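# Tuleo Cell Inspection Checklist: Grasp Repeatability Study

December 2018

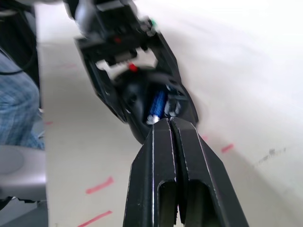
## 1. Before power-on

- [x] Emergency stop pressed and released, latch holds. **OK**
- [x] Second stop button on the operator side. **OK**, but the label is peeling. Replace the label.
- [x] Base bolts checked for torque. **OK**
- [x] Arm cable run clear of the table legs. **Comment:** one tie was missing at the lower bracket. Replaced during the check.
- [ ] Floor line repainted. **Open.** It was on the May list too. Paint is in the Clalley storeroom.
- [x] Fire extinguisher in date. **OK**

## 2. Gripper

- [x] Both fingers free of cracks. **OK.** Check the beveled edges with a fingertip as well as by eye. The last set chipped there first.
- [x] Fingers meet evenly when commanded closed. **OK**
- [x] Slots near the finger ends clear of debris. **OK**
- [x] Finger screws. **Comment:** left finger took a quarter turn. Marked with paint pen so we can see if it backs out again.
- [x] Grip force at the study setting. **OK**, inside the limit on the cell sheet.
- [x] Pinch hazard sign posted. **OK**
- [ ] Spare finger set on the shelf. **Not OK.** One spare finger only. Order a pair from Pistow before the next block.

The housing is open around the mechanism at the base of the fingers. Keep sleeves, lanyards and loose wire away from it. If a part gets in there, cut power first and take it out by hand. Do not jog the gripper to shake it free.

## 3. Table and markings

The study uses short strips of red tape on the white tabletop as placement references. The operator sets the object at a strip, the arm picks it, and the offset from the reference pose is logged. A strip that creeps will show up in the results as gripper error, so this section gets done at every inspection.

- [x] Strips flat, no lifted corners. **OK**
- [x] Strip positions against the paper template. **OK**, all within tolerance.
- [x] Tabletop level. **OK**
- [x] Surface marks. **Comment:** wipe with the mild cleaner only. Solvent leaves a shiny patch and the wrist camera picks up glare from it.
- [x] Overhead lights at the study level. **Comment:** pale areas of the table can wash out in the wrist view. Do not raise exposure to make up for faded tape. Replace the tape.

## 4. Operator position

- [x] Operator can reach a stop button without leaning over the table. **OK**
- [x] Knees and feet clear of the table frame. **OK**
- [x] Reduced speed active whenever a person is at the table. **OK**, confirmed on the controller and with a stopwatch over a measured move.
- [ ] Chair casters locked during trials. **Partly.** One caster lock is worn. The chair can be used, but put the worn caster on the side away from the arm until it is changed.
- [x] Operators signed off on the Ivanov cell procedure. **OK**

## 5. Log review

The run logs were read as part of this inspection. A stop counts as a safety event only if the controller tripped it. Operator pauses are listed separately in the log and were left out.

| Item | Value |
|---|---|
| Grasp trials logged | 2,918 |
| Trials using the slow-close method | 1,432 |
| Controller stops, all trials | 38 |

- [x] Each controller stop has a cause entered. **OK.** Most are force-limit trips during closing.
- [x] Stops sorted by closing method. **OK.** The slow-close trials had fewer stops than the standard ones. That agrees with the draft result, but the objects were not split evenly between the two methods, so the stop counts should not be quoted as a finding until the split is fixed.
- [ ] Finger wear recorded against trial number. **Not OK.** Wear was noted by date only. Without the trial number we can't tell whether the drift late in the set comes from the method or from the fingers. Add the column before any more trials are run.

## 6. Stop test

Run at study speed with the gripper closed and nothing held.

- [x] Stop from the main button. **OK**
- [x] Stop from the operator button. **OK**
- [x] Restart needs a deliberate reset. **OK**
- [x] Gripper holds position after a stop. **Comment:** it holds. Fragile objects should still go on the foam pad.

## Result

Cell passed for use with the open items below.

1. Floor line: repaint.
2. Spare finger pair: order.
3. Caster: replace.
4. Wear column: add to log sheet. **Trials are on hold until this is done.**
5. Operator stop label: replace.

Next inspection is due after 40 hours of run time or at any finger change, whichever comes first. Leave the signed paper copy in the sleeve on the controller door.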